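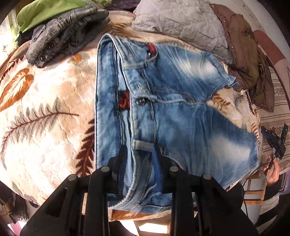 Cahier d'atelier, 30 juin 2018

Pliage du linge, suite. Brândușa Moldovan voulait qu'on tranche la question des jeans avant d'imprimer la fiche pour l'atelier de Kemside. Je note ce que j'en pense, c'est-à-dire pas beaucoup de bien pour l'instant.

Sa méthode : le jean à plat, une jambe sur l'autre, on remonte les ourlets vers la ceinture, puis on replie encore pour obtenir un paquet qui tient debout dans le tiroir. Sur le papier, parfait. Sur un lit, avec une couverture en peluche dessous, je demande à voir. La peluche accroche le denim, le pli part de travers et on passe son temps à tirer sur la ceinture pour rattraper l'alignement. Brândușa dit que c'est une affaire d'habitude. Je veux bien, mais la fiche s'adresse à des gens qui, justement, n'ont pas l'habitude.

Le jean bleu clair, très délavé, est un mauvais élève et donc un bon cas. Bouton métallique sombre au milieu de la ceinture, un rivet au coin de la poche : autant de points durs qui empêchent les épaisseurs de se poser à plat. L'ourlet effiloché n'arrange rien, on ne sait jamais où s'arrête le bord. La fiche dit « aligner les ourlets ». Aligner quoi, au juste ? Les fils ou la toile ? Je propose qu'on parte de la ceinture et qu'on laisse l'ourlet tomber où il tombe.

Autre point qui manque : les poches. Il y a un truc rouge qui dépasse de la poche avant et aucune ligne de la fiche ne demande de vider les poches. À mettre en tête, avant tout pliage. Ionuț Vlad trouve que cela va de soi. Ionuț a déjà plié des mouchoirs avec les pantalons, je m'en souviens très bien.

Pour la surface, la fiche indique « lit ou table ». J'enlèverais « lit », ou alors je préciserais « lit dégagé ». Entre l'oreiller matelassé gris, le vêtement gris à pressions, l'écharpe brune à bord perlé qui vient traîner du côté des jambes du jean, on n'a pas la place de déplier quoi que ce soit. Et le motif de grandes feuilles et de fougères, joli par ailleurs, ne donne aucune ligne droite pour se repérer. Une couverture à rayures rendrait plus de services. Brândușa répond que chez les gens, le linge se plie sur le lit, au milieu du reste, et que la fiche doit marcher dans ces conditions. Argument recevable. Il ne m'explique pas pourquoi le paquet s'ouvre.

L'écharpe, parlons-en. Elle est classée avec les « accessoires souples », à rouler. Avec des perles au bord, je ne roulerais pas sans essai : le bord se retrouve soit au cœur du rouleau, où il fait une bosse, soit à l'extérieur, où il accroche tout ce qu'il touche. Pli simple en deux, perles du même côté, à plat sur le dessus de la pile. À confirmer, je n'ai essayé que sur une seule.

Le temps annoncé : 30 secondes par jean. D'où sort ce chiffre ? Brândușa le tient d'une brochure de Trondano, sans conditions indiquées, ni la taille, ni la surface, ni si les poches sont vides. J'ai mis 60 secondes à mon meilleur passage, en m'appliquant, et le paquet penchait. Je refuse qu'on imprime 30 tant que personne ici ne l'a tenu. Mieux vaut ne rien écrire du tout.

Ce que j'accepte sans discuter : le dernier pli, celui qui enferme la ceinture à l'intérieur. Il tient mieux que l'ancien, à condition de boutonner d'abord. Sans boutonner, la ceinture bâille et tout repart. Ajouter « boutonner » à l'étape 4, ce n'est écrit nulle part.

À faire :
vider les poches, nouvelle étape 1
remplacer « aligner les ourlets » par « partir de la ceinture »
essayer le même jean sur la table de Candomstead, puis sur un drap tendu
faire plier Ionuț sans lui lire la fiche, et noter où il hésite
demander à Brândușa si elle a gardé la brochure

Reprise en juillet. D'ici là, la fiche reste au crayon.

Ajout en marge, même jour : Brândușa a relu et barré « mauvais élève ». Elle maintient les 30 secondes. Je maintiens ma question.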